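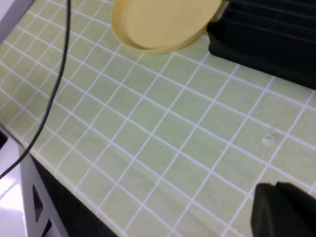 *Green tile counter, kitchen at the Myklebust house, Gendby*

Sep 15, 2025

Notes from the open house day, typing these up fast before I forget which kitchen was which. We did 2 towns, Gendby in the morning and Distton after lunch. Long drive between. Should have packed sandwiches.

**Myklebust house (Gendby)**

First stop and the one I came for. Old place, owners let people through the ground floor and the yard. Still lived in, so you get real kitchens with real dishes, no velvet ropes. Shoes off at the door, basket of paper slippers, all too small.

The counter! Small square tiles, pale sage green, white grout. I have been looking at green tile for our kitchen since April and every sample I brought home was either mint toothpaste or hospital. This one is softer. Celery maybe. A little mottled, a few gray marks here and there, looks used. I like that it looks used. Grout was a lot brighter than I would have guessed for a counter people cook on - asked at the door whether it had been redone and got a shrug.

Black dish rack sitting right on the tile, with slots for the plates, and a yellow lid next to it, sort of a butter yellow. Would not have thought of yellow and black on that green but it works. Wrote down "black rack???" in my notebook. Ours is white and always looks dingy.

Things I wanted to know about tile counters and mostly got answers to from the woman at the sign-in table:

- Crumbs get in the grout. Yes. She wipes, then goes over it with an old toothbrush when company is coming.
- Rolling dough on it - no. Use a board.
- Glasses wobble? Sometimes, depends on the glass.
- Would she do it again? "In a smaller kitchen, sure."

Pantry off the back with shelves to the ceiling, narrow, smelled like onions. Line to get in there was silly. Skipped the yard, it had started to drizzle.

**Sukgate tile showroom (Gendby)**

Four blocks over, they stay open late on open house day. The brochure says 1,821 tiles in stock, meaning different ones, colors and sizes and trim pieces. I beleive it. Floor to ceiling racks you pull out like posters at a museum shop.

Found a green close to the Myklebust one. Not the same, a bit bluer under their lights. Comes in a box of 96, and the guy figured 2 boxes for our stretch by the window with a few spares for breakage. Didn't buy. Took one loose tile home in my coat pocket, with permission, and a grout chart. They want it back in a month.

Ask next time: edge pieces. Forgot completely. The front edge is the part I keep worrying about, that's where a pan gets banged first.

**Distton**

Three houses on the map, one closed when we got there with a note on the door. The other two were both fresh remodels. Big islands, everything gray and white, very clean, drawers that shut themselves. Fine. One had a window seat with storage underneath that I would steal tomorrow. Coffee at the second house was good and free. Didn't take many notes, feet hurt by then.

**Practical stuff if you go**

Tickets at the first house you stop at, cash or card. One ticket covers both towns. Go to Gendby early, parking on the hill fills up and the side streets are permit only. Bring your own slippers. No bathrooms at the houses, use the library accross from the showroom. Map print is tiny, get the big one, you have to ask for it.

Tile is on the windowsill now. Looks greener in the morning than it did at the store. Will check it again under the lamp tonight, and need to measure the backsplash too, left of the stove, not counting the outlet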